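Getting Through the Laundry Without Losing Your Saturday Mood: Tips From a Small Utility Room

I have been meaning to put all my laundry notes in one place for ages, mostly because I keep getting asked the same things by family and then having to hunt for the bit of paper. So make yourself a cup of tea. It's a long page, and it goes more or less in the order the washing does, from the basket to the drawer, with a few wanderings along the way.

Sorting before you wash

I used to sort by colour and nothing else, the way my mother did. These days I sort by weight first and colour second. A pair of jeans thrashing about with a thin cotton top does the top no good whatever, and the jeans come out still damp when everything else is nearly ready for the line. So I have one heap for heavy things (jeans, sweatshirts, towels if I must), one for everyday cottons, and a little one for anything that makes me nervous. Within those heaps I keep the darks away from the pales, and that has been enough for our house.

Do up zips. Undo shirt buttons, because a buttoned shirt pulls at its own buttonholes as it tumbles round. Turn T-shirts inside out, particularly the ones with printing on the front, and check every pocket, even the ones you are sure about. I once washed a whole packet of paper tissues with a load of navy school jumpers and I was still picking bits off them at half term.

If you share the washing with other people in the house, persuade them to put socks in the right way out. I have had no success with this myself but I live in hope.

Stains, in the order I try things

Cold water first, always, for nearly everything. Hot water can set a stain, above all blood, egg or milk, and then you have it for life. Hold the fabric under the tap with the back of the stain facing up, so the water pushes the mark out the way it came in.

For grease, a drop of ordinary washing-up liquid worked in with a fingertip and left for a good while. For tea, which is most of what gets spilt here, a soak in cool water with a bit of your usual detergent, then wash as normal. For grass, patience and a soft old toothbrush. For biro I have tried all sorts, and I'm afraid I have only ever made it bigger.

Whatever you use, look at the mark again before the thing goes anywhere near a tumble dryer or an iron. Heat will bake in whatever is left. If there is still a shadow, wash it a second time while it's damp.

How much powder

Less than you think! I am on soft water and I used to pour it in with a generous hand, and all my towels felt like doormats. If yours have gone stiff, run them through once with no detergent at all and see how much froth comes up behind the door glass. I got quite a shock the first time. Now I use the scoop as it's meant to be used, and I skip fabric softener on towels altogether, as it leaves a coating that stops them drinking up water properly.

Hard water is another matter and you'll want to follow the packet. My sister-in-law in the next county needs nearly twice what I do.

Don't overfill the drum, either. You should be able to get your hand in flat above the clothes.

Drying without a tumble dryer

Get things out the minute the machine stops, or as near as you can. If I know I shall be out, I use the delay button so that it finishes at the time I get home. Wet clothes sitting in a closed drum go sour very quickly in warm weather, and then it all has to be done again.

Give every item one good hard shake before it goes up. I mean a proper snap, holding it by the hem. It saves more ironing than anything else on this page. Then smooth the collar and the seams with your hands while they're wet, and pull the button band straight.

T-shirts go on the line upside down, pegged at the hem close to the side seams, so the peg marks don't end up as two little ears on your shoulders. Shirts I put straight on hangers and hang from the rail. Jumpers dry flat on a towel, with the sleeves laid neatly in, and get turned over halfway.

Indoors, leave a gap between things. I know it's tempting to cram the whole load on to one airer, but it will take twice as long and smell of pond. I bought a folding airer called the Carutent the winter before last, which opens out to 180 cm long and is a bit of a monster in the hallway, but I can get a double sheet over it with one fold and there is still room to squeeze past if you breathe in. A window open a crack and the door shut does more than having the heating on full.

Folding, and where to do it

My real advice about folding is to find yourself a big clear surface at a decent height. For years I did it on the bed, bending over, and my back told me all about it afterwards. A bed is soft as well, so nothing lies properly flat and you end up chasing creases. A table is far better, as big as you've got, wiped down and properly dried first. Stand at it with the basket on a chair beside you so that you aren't stooping to the floor for every sock.

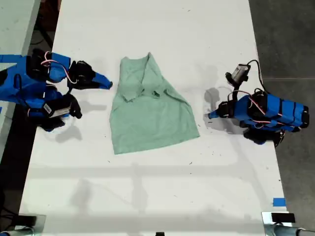 I start with all the tops, then trousers, then the small stuff last, because by then I'm tired and pants don't need much thought. Lay a top face down and take a moment over the shoulders, which is where all the bunching hides. Pull gently outwards at both shoulder seams, then down at the hem, and run your palms from the middle to the sides. If the neck won't lie flat, pick the whole thing up by the shoulders, give it another shake and lay it down again. It is quicker than fiddling.

Then one side goes in towards the middle, sleeve and all, and the sleeve gets folded back on itself so it doesn't stick out beyond the edge. The other side goes in to match. After that it's just a matter of bringing the hem up, once or twice depending on how deep your drawer is. I like mine to stand up on the folded edge like books on a shelf, so I can see every one without rummaging.

If you can't get them all the same width, cut a piece of stiff card to the size you want and fold round it, slipping it out at the end. I used the back of an old calendar for years. It sounds fussy but it does make a very tidy pile, and children enjoy it (for a while, anyway).

Long sleeves are the ones people grumble about. Fold the side in, then turn the sleeve straight down so that it runs parallel with the side of the body, and make sure the cuff stops short of the hem. If it's longer than the hem, turn the cuff up. Hoodies the same, with the hood folded down flat over the back before you do anything else.
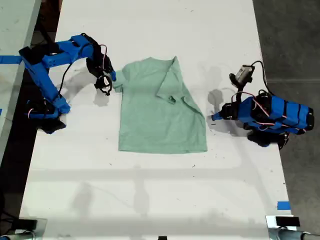

Fitted sheets I have made my peace with. Tuck the corners inside one another, all four if you can manage it, lay the bundle down, and fold whatever shape you've got into thirds. It won't be beautiful. Put the whole set inside one of its own pillowcases and nobody opening the cupboard will be any the wiser.

Don't put anything away the least bit damp. If I'm in doubt I hold the thickest seam against my cheek, which picks up damp much better than fingers do. Anything doubtful goes over the back of a chair until bedtime.

Ironing, as little as possible

I iron shirts, pillowcases for visitors and the odd tea towel when there's something good on the wireless. The rest gets by on shaking and smoothing. When I do iron, I do it with the clothes slightly damp, and I start with the cooler things and work up, since an iron heats up a good deal faster than it cools down. Collars from the points inwards. Cuffs on the inside first. Dark colours inside out, so they don't go shiny.

My iron is an old Urkell and it weighs as much as a small dog. It has been going for 19 years on nothing but a regular wipe of the plate with a damp cloth (cold and unplugged, please) and being emptied after use. I do think the emptying matters. Water left sitting in an iron turns up as brown spots on your best white blouse.

Drawers and shelves

Wash a few shelves down when you change over from winter to summer clothes, and leave them open for an afternoon to air. Woollens go away clean, every time, as moths are drawn to anything with a bit of food or skin on it. I use cotton bags from Atlow for the good jumpers and plain pillowcases for the rest, and the pillowcases work just as well, if I'm truthful — though the bags do look nice.

Cedar blocks lose their smell after a few months. Rub them with fine sandpaper and they come back beautifully.

Looking after the machine

Once a month I run it empty at 90 degrees, with nothing in it but a scoop of plain powder. Before that I pull out the drawer and scrub it in the sink, and I wipe round the rubber seal, getting a finger into the fold where all the grit and hairgrips collect. The filter at the bottom gets done at the same time. Put a roasting tin and an old towel underneath before you unscrew it, and let it drain slowly.

Leave the door and the drawer ajar between washes, unless you have little ones or a curious cat about the place.

Next month I'll be writing up curtains and loose covers, including the Bélanger linen ones that I shrank by 2 inches and had to let down by hand.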